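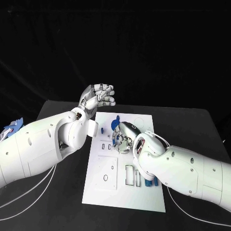

Praltinbridge Advising Notes

README, last updated 10 October 2024

Overview

Praltinbridge Advising Notes is a collection of short written guidance for college students and recent graduates. The notes deal with course planning, office hours, internship applications, and the first weeks in a new job. They were written by academic advisors over 23 terms and kept in shared folders until the advising office put them into one format.

The notes are meant to be read by students and reused by advisors. They can also be used for text work such as search, topic labeling, and summaries.

What is included

notes/ holds the guidance itself, one plain text file per note. Most notes fit on a single page.
replies/ holds model email replies that advisors adapt when a student writes in with a common question.
index.csv lists every file with its title, topic, intended reader, and the term it was last reviewed.
changes.txt records edits made after the first release.

Fields in index.csv

file: path to the note, relative to the top folder
title: title as shown to students
topic: one of 5 values (courses, faculty, internships, job search, first job)
reader: student, graduate, or advisor
reviewed: term and year of the last review, for example Fall 2023
source: Turel or Kastico

The source field needs some explanation. Turel was the old advising handbook, and its notes are longer and more formal. Kastico was the question board that replaced it, where advisors posted answers as students asked them. Kastico notes are short and sometimes assume that the reader has seen an earlier answer. Where the two gave different advice on the same point, we kept both and marked the older one in changes.txt.

How the notes were prepared

Student names, email addresses, and course section numbers were removed by hand. Two advisors read each file before it was added. If they disagreed about whether a detail could identify someone, the detail came out. Spelling was corrected, but wording was otherwise left alone, so the tone changes from note to note.

Notes about financial aid were left out. The rules change every year and an old answer can cost a student money. Notes about visas and work permits were left out too.

Known gaps

Most of the internship notes were written for communication and business majors. Students in nursing, education, and engineering follow placement schedules that are barely mentioned.

The first job notes assume an office job with a manager on site. There is little on remote work.

Some deadlines refer to the Alarcón Center, which handled internship paperwork before the office moved. The forms are now handled by the main advising desk. We have not changed these references inside the notes. Search for "Alarcón" before handing a note to a student.

Career fair dates are given as "the January fair" in several files. There is no year attached, and the fair has not always been held in that month.

Using the files

All text is UTF-8. Lines are not wrapped. The index uses commas as separators, and titles that contain a comma are in double quotes. If you load it in a spreadsheet, set the reviewed column to text or some programs will try to turn it into a date.

Terms of use

You may copy and adapt the notes for teaching and advising. Please keep the source field with any note you pass on. Do not present the model replies as official policy of any school.

Corrections

Send corrections to the advising desk with the file path and the sentence in question. Fixes are added at the end of each term and listed in changes.txt.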